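Search reports Go Filter by project

Illilum household arm project: progress report to the Dunmore fund, November
Written by Hema Thampi, Stokasthorpe team

Hi all,

I promised you a cheerful report this time and I'm going to have to make it a half-cheerful one, because we had a fault and it ate most of the month. The short version is that the arm kept moving after it should have stopped. It was all in simulation, so no people and no hardware were anywhere near it, but it's exactly the sort of thing your money is supposed to help us catch, so I'd like to tell it properly.

The job we were running is the table-clearing one from the spring plan: two arms, a dining table, tomatoes, a bowl, a shaker, all in our simulated living room. We planned 400 runs and stopped at 319. I pulled the plug myself, at 2 in the morning, in my socks.

What went wrong

Gangadharan Rajan was going through the logs and saw that in 25 of the runs the stop signal had been sent and the arm had carried on for up to 3 seconds. That may not sound like much! But three seconds is plenty of time to go through a bowl, or a wrist. 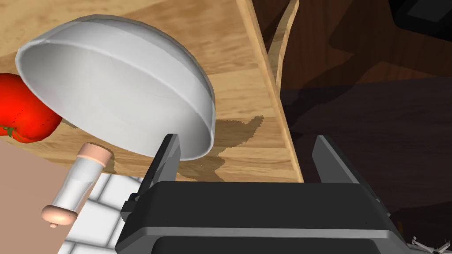
The stop signal goes out whenever the software thinks a finger is touching something it wasn't asked to touch, and it's supposed to beat everything else in the line. Ours was waiting politely behind the camera updates (I still wince typing that). When the view changed fast, the camera updates piled up and the stop sat there behind them. On slow, careful moves you'd never have noticed, and I'm afraid slow, careful moves were most of what we tested in the summer.

There was a second problem tangled up with the first, and it took us longer to believe in. After a late stop, the software's idea of which way was level could slip. The worst one was off by 90 degrees, so the planner thought a wall was a perfectly good floor and sent the arm off on that basis. We spent a good week arguing over whether that was one bug or two. Gangadharan said two, I said one, and he was right, so I bought the coffee.

What we've done about it

- The stop signal now has its own line and doesn't wait for anything.
- After any stop, the arm holds still until the level check passes. If the check fails, a person has to clear it by hand.
- Both arms stop together. Before, if one got a stop the other could keep reaching, and I really didn't like that once I'd seen it.
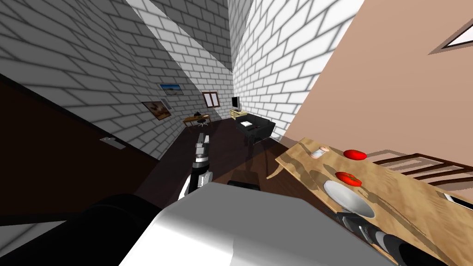

Where that leaves the schedule

We're behind. The repeat of the full set hasn't started, and I won't start it until the fast-motion tests are done, which is next on the list. So far we've rerun the 25 bad cases with the fix in, and every one of them stopped on time. That's encouraging, but they're the cases we fixed it against, so please don't read too much into it yet. I'd like fresh ones, with the table moved and the arms coming in from odd directions.

The level slip is the one I'd still call open. We know the hold catches it, and we know why it happens after a late stop. What I can't promise is that a late stop is the only way to get there.
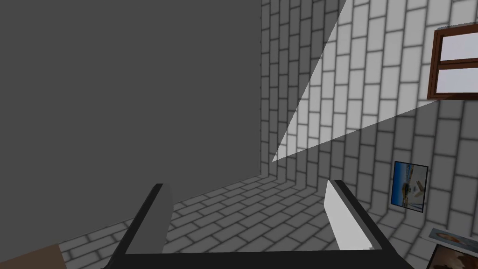

Gangadharan has a hunch that big blank surfaces close to the gripper camera make it worse, as there's so little for the software to hang on to. He's writing a small test for that now, and I've told him he can have the overnight machine for as long as he wants it.

The move to the real arms at Drellbridge is on hold until both of those are closed. I know that was the milestone you were most looking forward to (me too, I'd already picked out the tomatoes). I've told the Drellbridge folks and they were very decent about it, and they've asked for the stop button on the bench to be wired separately from our software no matter what we find. Fine by me.

Money is okay. The extra computer time came out of the travel line, which we weren't using anyway. I'm not asking for more, just for a bit of patience on the date, and I'd be glad to do a call if you want to go through the logs with us.

Hema

Comments (3)

benchside_mo: We had a stop stuck behind video traffic a few years back on a conveyor job. Check your retry messages too, ours were hiding in the same line.

Hema Thampi: Thanks, good call. Retries were in there as well. Moved them this morning.

T. at Dunmore: Read and noted, thanks for writing it up so plainly. Could you send the list of the 25 runs before the call?

Contact the Illilum team | Copyright Illilum project, Stokasthorpe | Back to top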